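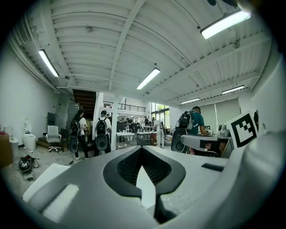
Linnea Eklund

首页 服务 案例 讲稿 联系

给小公司做网站改版：讲稿备注

开场先报一下自己是做什么的。我在 Brorport 负责网站项目，工作室连我 11 个人，客户大多是本地的小公司。今天讲 Skisden 的改版，他们卖门窗五金，旧站用了很多年，页面有 600 个。

第一部分：接手时的情况

旧站的问题先讲内容，再讲外观。客户第一次来开会，带的是三个同行的网站截图，说想要这种感觉。我们把截图收下，然后请他们导出一年的访问记录。600 个页面里，有人看的是 116 个，其余的一年下来几乎没有点击。

这里停一下，问问在座有多少人手里有自己网站的访问记录。

没有记录的，回去先装统计，等三个月再谈改版。

第二部分：删页面

删页面比画首页费时间。Skisden 的销售部门每一页都想留，理由是以前有客户问过。我们的做法是开一张表，每页一行，写清楚谁负责更新、上次更新是什么时候、有没有别的页面讲同样的事。负责人那一栏空着的，先下线，旧地址转到最接近的页面。

转址这件事要多说两句。我们第一批漏了一个目录，是旧的产品说明书，经销商的邮件里一直在用那些链接。上线第二天电话就来了。补转址花了一个下午，道歉花的时间更长。现在我们的清单里有单独一项：问客户有哪些链接印在纸上或者写在邮件签名里。

第三部分：导航

旧导航按公司部门分，新导航按买东西的人怎么找来分。Tiruwork Gidey 做的用户访谈，她找了 17 个经销商和安装师傅，每人通一次电话，问题很短：上次来网站找什么，找到没有。师傅们要的是尺寸图和安装图，公司历史没有人提起。

尺寸图现在放在产品页第一屏，可以直接下载，不用登录。客户内部对登录这件事争了很久，市场部想收集邮箱。最后定下来，图纸不登录，报价要填表。

（如果时间紧，下面这段跳过。）

Okik 的项目情况相反。他们只有几个页面，想要更多，我们劝他们先别加。一个服务一页，价格能写就写，写不了就写清楚报价要提供什么资料。电话放在每页右上角。

第四部分：后台

后台选哪个系统，会后有人问再细讲。今天只讲一点，交付之前让客户自己发一篇新闻、换一张图、改一次营业时间，我们坐在旁边不动手。Skisden 的同事换图时卡住了，按钮叫“媒体资源管理”，她以为是给媒体记者用的。我们改成“图片”。

培训材料写成两页纸，放不下的功能就先关掉。

第五部分：报价和合同

很多人会问价钱。总价我不在台上报，讲一下怎么拆：内容整理、设计、开发、上线后的维护，四项分开列。内容整理一定要单列，不列的话，客户会以为文字由我们写，我们会以为文字由他们写。Abdella 那个项目就是这样拖到 8 月的，设计稿早就定了，等文字。

合同里写明修改几轮。我们写的是首页三轮，内页两轮，超出的按小时算。域名登记在客户自己名下，账号密码交接时当面登录一遍。

维护费也讲一句。不签维护的客户可以，但要有人知道系统更新怎么点，备份存在哪里。

问答备用

问多语言怎么做：先看有没有人长期翻译，没有就只做一页英文简介。

问手机版：Skisden 的师傅大多在工地上看，所以我们先画手机版，再画电脑版。按钮要大，戴手套也能按。

问搜索排名：标题写清楚产品名和型号，图纸文件名也一样。不承诺名次。

问模板能不能用：可以用，预算小的时候我们也用模板，省下来的钱放在拍产品照片上。

最后一页放联系方式，那张空白的表格会后发给留了邮箱的人。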